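Quick answers for anyone staying at Kuusisto. Updated in February, prices still the same. Read the key part at least.

## Arriving

**When can I get in?**
From 3 pm. Earlier is sometimes ok, write the day before. Bags can go in the hall closet from 10 am, closet is unlocked so keep your passport on you.

**Where's the key?**
Lockbox by the side door, not the front. Code comes by text the morning you arrive. No text by noon – check the number you gave us, it's usually one digit off.

**How do I get there from the station?**
Bus to Gerura, then walk uphill past the pharmacy. Taxi drivers know the street but not the house, tell them it's opposite the Flutard bakery.
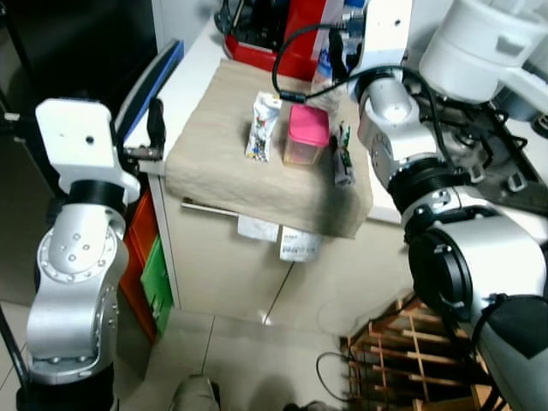 **Is there an elevator?**
No. House is from 1967 and the stairs are steep. Rooms on the ground floor go first so ask when you book, not when you're standing there with the suitcase.

**Deposit?**
379, card only. Goes back on the card after checkout. Bank decides how fast, we can't push it.

## Living here

**How many people per room?**
2 max. Kids under three don't count. Visitors fine until 10 pm.

**Can I use the kitchen at night?**
Yes, any time. Please no frying after 11, the smell goes straight up the stairwell. Coffee, toast, cereal, all good. Bring your own capsules.

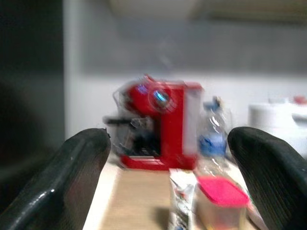

A guest wrote to us that the night rule should be stricter, as the room over the kitchen hears every cupboard door and the extractor fan too. Fair point. We put felt pads on the cupboards and that room now gets offered last. Light sleeper? Say so on the booking form, theres a box for it.

**Laundry?**
Basement. You pay through the Emia app, no coins. Dryer takes forever on full loads, do half. Detergent is on the shelf, help yourself.

**Wifi is slow, what do I do?**
Unplug the router in the hallway, wait a minute, plug it back. Works most times. If not, message us. Video calls are better upstairs anyway.

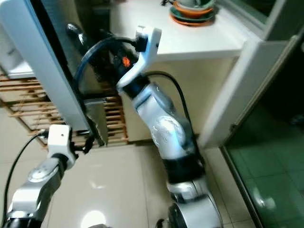

**Trash and recycling?**
Glass goes to the bins behind the bakery, paper in the yard. Food waste in the brown bags, tie them please. Pickup is early so take it out the night before.

**Pets?**
Small dogs yes, cats yes, ask first about anything else. Not on the beds.

**What can I leave in the fridge?**
Whatever you like, with your name and checkout date on it. Unlabelled stuff gets thrown out at the weekly clean. Same goes for drinks in the door. We dont refund yogurt. 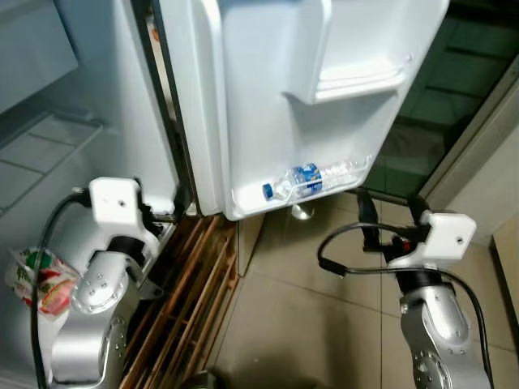
*Fridge open, water bottle in the door bin.*

## Leaving

**Checkout time?**
11 am. Keys back in the lockbox, spin the dials after. Lost key costs 60, the lock gets changed every time.

**Do I have to clean?**
Wash your dishes, strip the bed, leave the sheets on the floor. Cleaners do the rest.

**I forgot something.**
Write within two weeks and say which room. We mail it, you pay postage. Chargers go in the box by the router, have a look there frist.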